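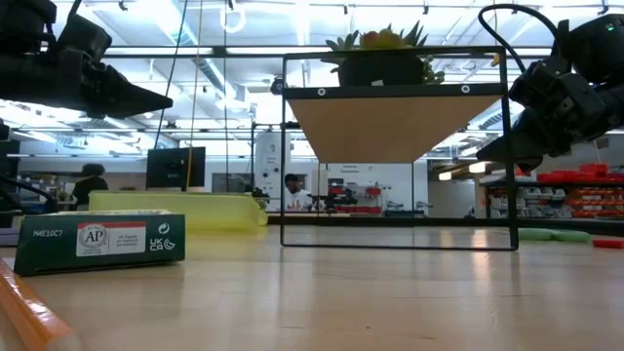 Getting a muddy soccer kit clean without wrecking it

I play left back for Stonesham on a field that drains like a bathtub, so by March I've washed more clay out of white socks than I care to think about. A few things that work for me.

Let the mud dry first. I know, it goes against every instinct! But wet mud just smears deeper into the knit, and dry mud cracks off if you take the jersey outside and beat it against a fence post. Do the socks inside out, then right side out, then inside out again.

Cold water for the soak, always. I put a squirt of dish soap in the bucket and leave everything overnight - grass stains get a dab of white vinegar and a go with an old toothbrush before they go in. Check the care label before you try anything stronger on a printed shirt. Our old Nernard away jerseys lost half their numbers to one hot wash and a tumble dry, and mine now says 1 where it used to say 17.

Skip the fabric softener. It leaves a film on the polyester and the shirt hangs on to sweat smell after that. If yours already smells, half a cup of baking soda in the drum helps a lot.

Cleats never go in the machine (I did it once, the soles came away before the Gruststead game and I finished in borrowed shoes a size too small). Pull the insoles, knock the studs together, scrub with a nail brush and stuff them with newspaper. Change the paper before bed. Keep them off the radiator, which makes the leather go stiff as a board.

Shin guards: wipe the shells with soapy water, hand wash the sleeves, hang them up by the Velcro end. And close the Velcro before it goes anywhere near a jersey, or you'll be picking pulled threads all season.

Goalie gloves get lukewarm water and nothing else from me. Squeeze, don't wring, and dry them in the shade.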